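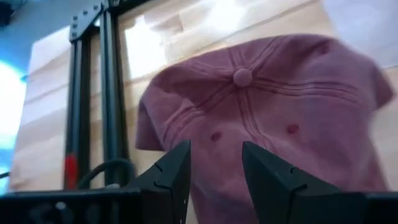

Il y a des objets qu'on ne range jamais vraiment, et chez moi ce sont les casquettes. Les pulls ont leur étagère, les écharpes leur crochet, même les gants dépareillés ont fini par trouver une boîte à chaussures. Les casquettes, elles, vont du portemanteau au dossier d'une chaise, puis au rebord de la fenêtre, puis sous le manteau de quelqu'un, et on les retrouve en mars, un peu aplaties, en se demandant où elles ont passé l'hiver.

C'est Anikó Vass qui m'a donné envie de m'y mettre. Elle était venue prendre le thé, elle a voulu poser sa veste, et tout est tombé d'un coup ! Elle a ri, moi un peu moins, et nous avons passé la fin de l'après-midi à parler rangement, ce qui n'était pas du tout prévu (nous devions parler de ses vacances à Dendham, dont je ne sais toujours presque rien).

Sa méthode tient en peu de choses. On libère une table, une vraie, assez grande pour tout étaler, et on pose les casquettes à plat, l'une à côté de l'autre, sans les empiler. On met les bacs au fond, vides, avant de commencer. J'avais l'habitude de faire l'inverse, de remplir d'abord et de réfléchir ensuite, et je peux vous dire que le résultat n'était pas brillant.
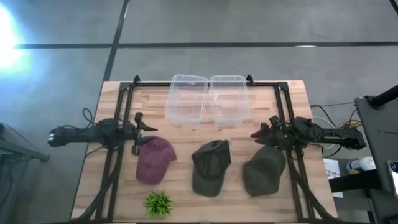

Page modifiée pour la dernière fois en mars, à 18 h 40

Deux bacs transparents côte à côte, donc, et devant, une casquette bordeaux un peu passée avec deux autres vert olive foncé. J'aime beaucoup ces couleurs ensemble, elles me font penser aux sous-bois de novembre. La bordeaux est ma préférée, je crois, avec ce rouge qui tire vers la brique ou vers le vieux rose selon l'heure et la lumière. Les petits œillets brodés, plus vifs que le tissu, je ne les avais jamais regardés de près. On porte une chose pendant des années et on ne connaît même pas ses coutures.

Pour les bacs, j'ai longtemps hésité. Leokadia Domański ne jure que par les paniers, qui sont plus jolis, je le reconnais volontiers, mais dans un panier on oublie tout ce qui n'est pas sur le dessus. Avec le plastique transparent, on voit ce qu'on a, et on arrête d'acheter en double — enfin, on essaie. Un bac sans couvercle me suffit pour ce qui sert toutes les semaines. Pour le reste, Kinga Boros m'a conseillé les housses Grollon, que je n'ai pas encore essayées.

Reste la question de la visière, et là les avis divergent. J'ai commencé par glisser les casquettes debout, le fond contre la paroi, puis j'ai laissé la suivante se coucher en biais comme elle voulait. Ce n'est pas très discipliné. Anikó les emboîterait toutes dans le même sens, bien sagement, mais quand le tissu est souple je trouve qu'il supporte très bien un peu de fantaisie.

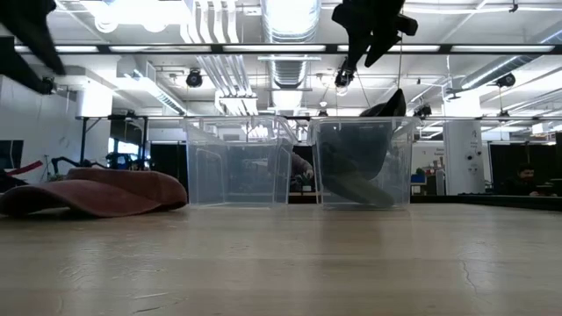

Et le deuxième bac ?

Je le garde pour les casquettes claires de l'été, qui dorment encore dans un sac au-dessus de l'armoire, et peut-être pour le bob de Gergely, s'il accepte un jour de s'en séparer plus de 5 minutes. La rouge, je ne sais pas encore où la mettre. Si je la range avec les autres, je vais passer mon temps à la ressortir, alors elle aura sans doute droit au crochet de l'entrée, toute seule, à côté des clés.

Si vous avez une astuce pour redonner du galbe à un fond aplati, les commentaires sont ouverts. On m'a parlé de vapeur et de papier de soie, je tenterai ça un soir de pluie et je vous raconterai.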